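Looking after a backup battery bank in the shed or workshop

Most small backup systems fail at the batteries long before the inverter or the charger gives trouble. The tips below apply to flooded lead-acid banks of the size used to keep a freezer, a water pump and a few lights going through an outage. Sealed and lithium units have their own rules and are not covered.

Location

Keep the bank off a bare concrete floor in winter if the shed is unheated. The old story about concrete draining the charge does not apply to modern cases, but the floor is the coldest place in the building and a cold battery delivers less of its rated capacity. A timber shelf 36 cm up is enough. Leave a finger's width between cases for air, and vent the enclosure at the top to the outside. Hydrogen rises and collects under a flat lid.

Do not mount the inverter directly above the cells. Acid mist will find the circuit board within a couple of seasons.

Terminals

Disconnect the negative lead first and reconnect it last. Clean posts and clamps with a paste of baking soda and water, keeping the vent caps tight so that none of it enters the cells. Rinse, dry, tighten to the figure in the maker's sheet, then coat with petroleum jelly. Jelly goes on after the joint is made up, never between the mating faces.

A clamp that is warmer than its neighbours under load has a poor joint. Check with an infrared thermometer while the pump is running.
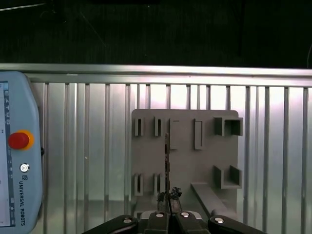
Reading time: 3 minutes

Topping up

Use distilled or deionized water only. Charge first, then fill to the bottom of the filler neck. A discharged cell filled to the neck will overflow on the next charge. The exception is a cell with exposed plates, which should be given just enough water to cover them before charging starts.

If one cell takes noticeably more water than the rest, write down its position. Lieven Bakker, who maintains the pump shed at Trundham, numbers his cells in paint marker and keeps the log sheet inside the cabinet door. His worst cell was number 9, and the log showed the trend a full year before it failed.

Charging

A bank left partly charged will sulphate. Bring it to full at least once a week – Wednesday night suits most households – and run an equalizing charge when the hydrometer readings drift apart. Turn off DC loads during equalizing, as the voltage can exceed what small appliances tolerate.

Fuses and cable

Fit a DC-rated fuse as close to the positive post as the enclosure allows. An AC fuse of the same current rating is not a substitute. Keep parallel leads the same length and colour-code both ends with tape.

Before storm season

In September, switch off the mains feed at the transfer switch and run the house on the bank for an hour under normal load. Note the voltage at the start and the end, and keep both figures with the log.

Tips compiled by Bethel Araya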